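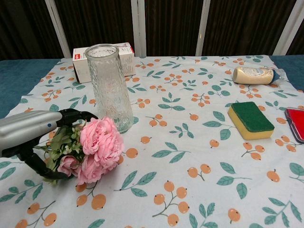

Chapter 4
Grasping and Placing Everyday Objects

4.1 Introduction

The exercises in the first three chapters used wooden blocks and machined cylinders. Such parts have flat faces, known dimensions and a center of mass that can be found with a ruler. Household objects seldom offer any of these. A bouquet of artificial flowers has a narrow bundle of stems at one end and a wide, soft mass at the other. A sponge changes shape when it is squeezed. A bottle lying on its side may roll at the first touch.

In this chapter, each student team plans, programs and documents a placing task using objects of this sort. The main task is to insert a bouquet of artificial roses into a tall glass vase. The task was first set in the Plomach student competition, and the scoring rules in Section 4.6 are adapted from that event.

After completing the chapter, you should be able to:

select a grasp point on an object whose mass is unevenly distributed;
estimate the torque that the object applies to the fingers;
write an approach path that keeps the held object clear of its surroundings;
record trials in a form that another team can repeat.

4.2 The Insertion Problem

Placing a block on a table constrains the block in one direction only. Inserting stems into a vase constrains them on all sides, and the opening may be only slightly wider than the bundle. The gripper must also turn the bouquet. Flowers picked up from a table are nearly horizontal, and they must be close to vertical, stems down, before they reach the rim.

The rotation should be completed above the vase and to one side of it. If the wrist turns too near the glass, the stems sweep through an arc and may strike the rim. Teams often allow for the length of the fingers and forget the length of stem that extends beyond them. Measure this length after the grasp is closed - the bundle can slide as the fingers tighten.

The choice of grasp point is a compromise. A grasp close to the blooms reduces the torque on the fingers but leaves a long, flexible section of stem to be guided. A grasp near the stem ends gives better control of the tips, but the blooms then act at the end of a long lever. Suppose a bouquet has a mass of 200 grams and its center of mass lies 12 centimeters from the grasp point. When the bouquet is held horizontally, the torque at the fingers is some 0.24 newton meters. As the bouquet is brought upright, the torque falls toward zero.

4.3 Transparent Objects

Clear glass presents a separate difficulty. A depth sensor may return the distance to whatever lies behind the vase, or no reading at all. A textured surface bends the light further, so that a patterned cloth seen through the glass appears distorted. For this reason, the main task permits the position of the vase to be measured by hand and entered as a constant. Teams that wish to locate the vase by vision should first read Section 4.5, where the Furneo sensor mount is described.

4.4 Preparing the Work Area

Cover the table with a cloth and smooth out large folds. Set the vase upright and leave it empty. Water is not used in any exercise in this chapter. Other household items may remain on the table, provided that their positions are noted on the trial sheet before the arm is switched on.

Run the full path once with the gripper open and nothing in it. Keep the speed at the lowest setting until the path has been checked - this applies to every later change in the path as well.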